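Back in the shed with the Kavau

Comments on the last post were all about the gearbox, so I'll get that out of the way first: it's fine, it's greased, it's back in, and I've stopped lying awake over it. The fun bit is everything that came after, which has eaten most of my evenings this month and which I've enjoyed enormously.

For anyone new, the Kavau is a small six-axis arm I bought secondhand from a workshop clearance in Pallholm. It came with a two-finger gripper, a controller that hums, and a carrier bag of bolts that didn't belong to any of it. I've been getting it ready to handle bottles and vases for the glazing bench, and before it goes anywhere near a real pot I do the whole setup in simulation.

First job was the gripper. One finger had been closing a hair before the other, and I'd convinced myself it was a software fault. I spent two nights going through the settings file line by line (I do quite like that sort of thing, I'll admit) before I took the side cover off and found the linkage pin on the slow side worn into a lovely oval. A new pin, a smear of grease, and both fingers met in the middle. If you've got the same model, look at the pins before you look at the settings. I will be doing it in that order for ever more.

Then zeroing. The Kavau forgets where it is if the battery on the encoder board goes flat, and mine was flat as a pancake. You jog each joint by hand until the two little notches line up, store it, and move to the next one. Joint 4 is a pig because the notch faces the wall. I ended up holding a make-up mirror in one hand and the pendant in the other, muttering. Do that joint first, while you still have patience!
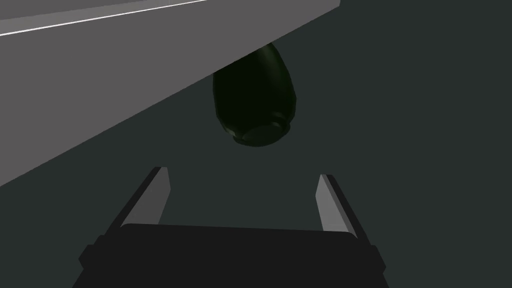
The simulated cell is where I set the approach, and I could happily spend a whole weekend in it. The software is Grulham, which I moved to in June after my old one stopped opening its own files, and once the gripper model is bolted to the wrist properly you can put the view wherever you like. I've grown very fond of looking up from the gripper's end. The dark green vessel is the awkward one in my set, all belly with a ringed foot underneath, and with the fingers open and aimed up at it there's still a clear gap before the tips get to the foot. I like to stop there and have a good think. Is the middle of the gripper really in line with the middle of the pot? In that view the vessel sits nearer the right finger than the left, so I'd want to shift the approach across before going any closer. It's a cheap thing to sort out on a screen and a horrid thing to sort out in stoneware.

The number that matters most in all this is the tool offset, meaning the distance from the wrist flange to the point between the fingertips. Get it wrong and every approach you've made so carefully is wrong by the same amount. I measured mine three times with a steel rule, got three answers, and gave in and borrowed a height gauge. After that I touched the tips to a pointed rod from several different angles, let the controller work out the offset, and typed the same figure into Grulham. The model and the arm finally agree, and I did a small dance.

Speed next. I run new programs at 6 per cent, which is painfully slow and exactly right. You get time to hear things. That's how I found the cable rubbing on the elbow cover, a faint little zip every time it swung left. It's now in a proper loop with a bit of split hose round it, and the zip has gone.

I've also started a maintenance book, a real paper one that lives on the hook by the door. Grease every 300 hours, check the belt on the wrist, wipe the finger pads, new encoder battery before the old one dies. The hour meter read 43 when I put the covers back on, and I've written that on page one in very neat handwriting that won't last.

Still to do: the finger pads. The originals are hard and shiny, and I don't trust them on a glaze. I've ordered a sheet of soft rubber from Kołodziej, who sell it by the strip and don't mind small orders, and I'm going to try two thicknesses. If the thicker one squashes too much I'll have to redo the offset, which means the pointed rod again. I don't mind a bit. I'll put the pad templates up once I've cut a set that fits.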